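Fostley Library: Fiction Stacks and Reading Room Inspection

Date: Mon 1 July
Inspected by: Wanda Okafor
Reviewed by: Mortimer Baptiste

1. Shelving, Novels A to L
Result: Pass
Comments: All bays are fixed to the wall. Translated fiction has been moved down from the top shelf as requested in April.

2. Shelving, Novels M to Z
Result: Fail
Comments: Bay 2 leans forward when fully loaded. Hardcover sets are to be removed until the bracket is replaced. Work order 244 has been issued.

3. Step stools
Result: Pass
Comments: Rubber feet are intact. One stool was found in the aisle and returned to its place.

4. Emergency exit, reading room
Result: Pass with comment
Comments: The door opens fully. The display of book club titles must be kept clear of the exit path. Albertina Esteves has been notified.

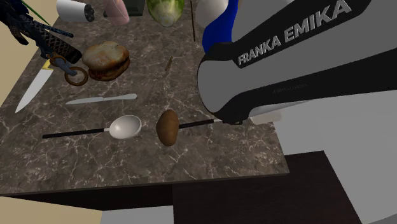
5. Author event seating
Result: Pass
Comments: Seating is limited to 100. Aisles must stay open during signings, and the line should form along the east wall.

6. Book return and carts
Result: Fail
Comments: The brake on the large cart does not hold. The cart is tagged and may not be used on the ramp.

7. Rare and signed editions
Result: Not inspected
Comments: The key was unavailable. Cheng-en Lai will arrange access. Staff are reminded that the cabinet must be locked when unattended.

Failed items must be corrected before the next author event. Completed work should be reported to Mortimer Baptiste in writing.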